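Questions about our softball league, answered by me
June 2020
By the Munthorpe fixtures secretary

I get the same emails every spring, so I've put my replies in one place. I've played slowpitch in Munthorpe for longer than my knees would like, and I do the fixtures too, so if something's wrong it's probably my doing!

Are we playing this season?

I don't know yet. The fixture list is written and sitting in a drawer, and as soon as we're told we can play I'll send it round. Please don't book the pitch at Plistgate yourselves in the meantime (two teams have tried).

Do I need to have played before?

Not at all. Half my own side came from rounders and one came from watching baseball on telly at silly hours. If you can throw a ball vaguely towards a person, we'll find you a spot, and it'll probably be right field.
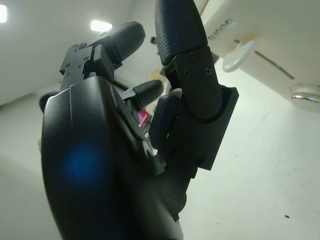

Once you've had a few games you'll work out where you like standing. I was sure I was a shortstop until I tried first base, and I've been there ever since, mostly shouting.

What should I bring?

Trainers or moulded studs, no metal spikes. A glove if you own one, but the club bag has spares, including a few left-handed ones that smell a bit. Bats are shared. Lots of us use the Vusero ones, which are cheap and sting your hands on a cold evening, so bring batting gloves if you're fussy.

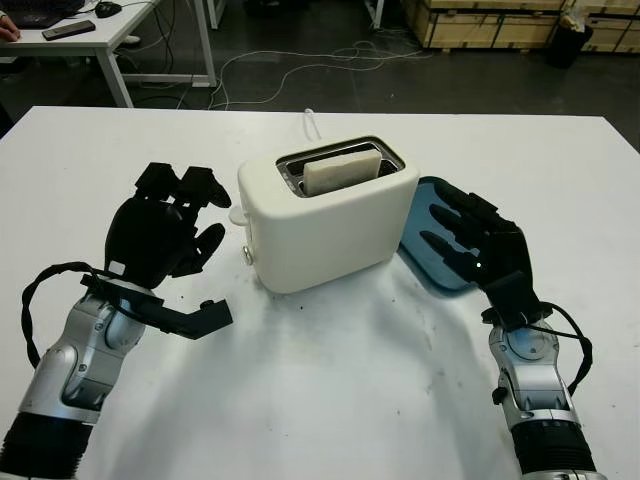 And bring water, please, and more than you think. The tap by the pavilion has been off since last summer and the nearest shop is a fair old walk, usually uphill when you're thirsty.

How do I get to the ground?

Take the 37 bus to Plistgate and go through the gate past the allotments. If you're driving, park on the far side, well away from the left field line. I've seen what a foul ball does to a windscreen and so has my insurer. 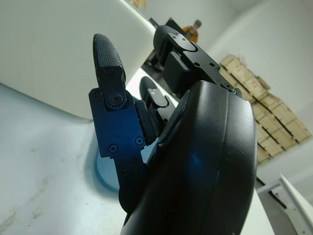

What happens if a game is rained off?

It gets replayed at the end of the season if both captains can agree a date, and goes down as a draw if they can't. I make the call about 2 hours before first pitch and text the captains, so ask yours before you ask me.

How does the Alipour Cup work?

Straight knockout, seven innings, names out of a hat. You need to have played two league games for your team before the semi-final, so no drafting in your enormous cousin for the final.

Related
How to keep a scorebook without crying
Plistgate pitch map and parking
Alipour Cup: past winners

We use cookies to remember your team and count visits. By carrying on you agree to this.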